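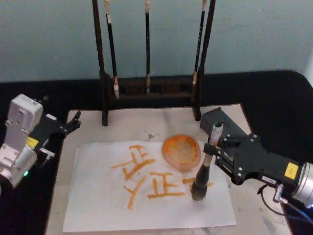
How often does a shared art room need a full safety check?
Once a year for the whole room, and again any time the layout changes or new electrical equipment comes in.

Art Room Safety Checklist with Comments
Grundis Arts Building, Prastdale
Checked by: Anjani Pangaribuan
Reviewed by: Leopold Schwaiger
Date: 20 Jul 2020

Ratings: OK, Fix (can wait until the next work day), Fix now (room stays closed until done).

Exits and walkways

1. Both exit doors open fully from inside without a key. OK
Comment: The rear door sticks a little at the bottom. It still opens with one hand. Plane the bottom edge when the door is next off its hinges.

2. Main walkway is at least 36 inches wide along its whole length. Fix
Comment: Two folding easels were leaning against the end of the paper cabinet and narrowed the path. I moved them for now. They need hooks or a place in the closet.

3. Exit signs lit. OK

4. Emergency light comes on when the test button is held. Fix
Comment: Front unit is fine. Rear unit comes on dim and fades before the minute is up. Order a battery.

Floor

5. No loose tiles, lifted mats or trailing cords. Fix
Comment: Mat at the sink has a curled corner. Replace it, don't tape it. The tape from last year is what collected the dirt under there.

6. Spill supplies stocked. OK
Comment: Paper towels, absorbent and a dustpan are all in the bin under the sink. The absorbent bag is open and should be clipped shut.

Electrical

7. Outlets near the sink are GFCI protected and trip when tested. OK
Comment: Tested all of them. The one to the left of the sink is slow to reset and has to be pushed hard.

8. No extension cords used as permanent wiring. Fix now
Comment: The glue pot and the drying fan were both on one light-duty cord run behind the shelf. Cord removed. The fan can go on the wall outlet. The glue pot stays unplugged until Lehner has put in the second outlet — they have the work order.
Reviewer comment: Agreed. I unplugged the pot and put a tag on it. Room can open once the tag is on, so this is closed as a stop item and carried over as a repair. L.S.

9. Clear space in front of the electrical panel. OK

Fire

10. Extinguisher mounted, gauge in the green, tag current. OK
Comment: Tag is current but the pin seal is cracked. Mention it to the service company.

11. Oily rags in a lidded metal can, emptied at the end of each day. Fix
Comment: Can is the right kind. It had not been emptied. The sign-off sheet on the wall has gaps, mostly after evening classes. I'd like the evening instructors to initial it before they lock up.

12. Nothing stored within 18 inches below the sprinkler heads. OK
Comment: Top shelf of the paper cabinet is close. No more boxes up there.

Paints, inks and solvents

13. Every container labeled with its contents. Fix
Comment: Three jars in the solvent cabinet had no label. If no one claims them they go out with the hazardous waste pickup. Please don't sniff them to find out what they are.

14. Safety data sheets in the binder and up to date. Fix
Comment: Binder is there. Sheets for the new varnish are missing. Anjani to print them.

15. Rinse cups are not also used for drinking. OK
Comment: The sign over the sink has faded and is hard to read. Reprint.

16. Exhaust fan runs and the vent is clear. OK

Tables, shelves and tools

17. Tables steady, no splinters or sharp edges. Fix
Comment: One of the long tables rocks. A foot is missing on the window side. Gukdale sells the feet in bags, so get a bag and keep the extras.

18. Tall shelves anchored to the wall. OK
Comment: Pulled on each one. The bracket screws on the shelf by the door were tightened during the check.

19. Knives and cutters in the locked drawer, used blades in the sharps container. OK
Comment: Container is close to the fill line.

20. Paper cutter has its guard and the arm locks down. OK

First aid

21. Kit complete and in date. Fix
Comment: Eyewash bottle expired. Burn gel is out. Everything else is fine.

22. Emergency numbers posted by the phone. Fix
Comment: The list still has the old front desk extension.

Follow-up

Items 2, 4, 5, 11, 13, 14, 17, 21 and 22 go on the July work list. Item 8 stays on the list until the outlet is in and has been tested. Supplies for this round should come out of the 600 dollars set aside for small repairs — the outlet is billed separately.

Send corrections to Leopold. The signed copy is kept in the front office, in the folder behind the fire drill records.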